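Plevura: a words-and-pages collection from small hobby newsletters

README for release 4, 3/23/22

Plevura is a collection of text from newsletters put out by hobby clubs: model railroads, rock tumbling, pipe organs, seed swapping, kite building, home weaving, ham radio, you name it. If a club ever folded a sheet of paper in half and mailed it to its members, we want it! Release 4 holds the text of 1,000 issues from 200 titles, and it's the first release where every issue has been read through by a person from front to back.

I started this because I love these things. They are full of plain, useful writing by people who know one subject very well, and most of it was never typed into a computer. A page might begin with instructions for resoldering a whistle valve and end with a casserole recipe - and the next page carries an angry letter about the new cover color. You can learn a lot about how people write when they're writing for their friends.

What's in the download

There is one plain text file per issue, plus a table called issues.tsv with a row for each file. The columns are title, volume, number, page count, season, subject and notes. Not every newsletter used volumes. Some used years, some used a running number, and one title (Broltwood Bench Notes) went back to number 1 each time it got a new editor. We keep whatever was printed on the cover, in the spelling it was printed in. If you need a clean order, use the sort_key column, which is ours and has nothing to do with the original.

Page breaks are kept as a blank line, the page footer as printed, and another blank line. We talked ourselves in and out of stripping the footers for a long time. In the end they stay, and I'm so glad they do, as many club indexes point to page numbers and you can now follow them right into the text. Drawings and photos are left out of the text files, but their captions are there when they had any.

A sample page spread

The text below the picture comes from Broltwood Bench Notes and shows how a footer, a broken paragraph and a new item look in the files. Nothing has been tidied.

and if the finish is still tacky by then, leave it alone for another day. I have ruined more good maple by being in a hurry than by any other means. Members who want the long version of the shellac talk can have my typed notes for the price of the stamp. 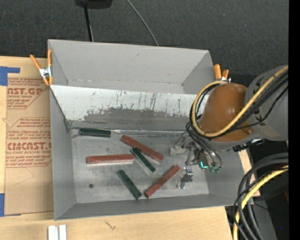 Vol. 16, No. 4, p. 11

Sorting colors before you glue. Lay out all your strips on the bench before you open the bottle, darkest to lightest, then turn every other one end for end. Step back to the door and look. Your eye picks up a bad neighbor much faster from over there than from up close. When you like the order, draw one long pencil V across the whole lot so you can put it back together after the coffee break. Reds and greens that look fine under the shop bulb may fight in daylight, so carry a pair outside first.

Swap table. Wanted, one tail vise screw, any length. Offered, back numbers of this newsletter, most with coffee rings, free to a good home.

That's a fair picture of the whole collection: half a sentence from the page before, a footer, a bit of shop talk and somebody looking for a vise screw.

How the text was made

Scans were made flat on glass, one side at a time. We ran them through Vadudeck, our own page reader, which was built for typewriters and mimeograph ink and does a much nicer job on purple print than anything else I've tried. Then each file was read against the scan. Readers fixed machine mistakes only. If the club wrote "recieve," the file says "recieve."

Hyphens at the end of a line were joined up when the word clearly ran on, and left alone when there was any doubt. Columns were read left to right. Where an article jumps to a later page, the files do not move it, so you'll meet the end of a story long after its start. The jump lines ("continued on p. 9") are kept so you can stitch things together yourself.

Handwritten corrections were a puzzle. Some editors fixed their typos in pen on every single copy, which must have taken all evening. We put the corrected word in the text and the typed word in the notes column.

What people use it for

Spelling tools, subject indexes, studies of how how-to writing has changed, and training small language models on casual instructions. One reader used the swap columns to track which hand tools went in and out of fashion, and the resulting chart is wonderful. I'd love to see more of that!

Please don't use it to look people up. Street addresses and phone numbers have been replaced with [address] and [phone], and members' names with [name], but old newsletters are chatty and something may have slipped past us. If you find a leftover, send the file name and line number and it will be gone in the next release.

Known problems

The kite titles have weak fraction handling, so a "3/8" spar may show up as "318." Check before you build.

Ham radio call signs got read as ordinary words in a few files from the first release. Those were fixed by hand in release 4, but the older downloads still have them.

Tables of results (flower shows, train meets) come through as loose lines with the columns gone. The yoo_tables folder has hand-typed versions for the titles that ran them most often. Yoo is the name of the small script that made the folder, and it can be run again on your own typed tables.

Subject labels are rough. A newsletter on weaving that spends three pages on dyeing with onion skins is still filed under weaving.

Permission

Each club, or whoever now keeps its papers, agreed in writing to the text being shared for study and for making tools. Credit the newsletter by title when you quote it, along with the volume and page as printed. The scans are not part of the release and we can't send them out.

Next release

Release 5 is planned for May, with a first batch of beekeeping titles and a proper fix for those fractions. If you have a box of club newsletters in the closet, please write before you recycle it - even a single issue is welcome, coffee rings and all.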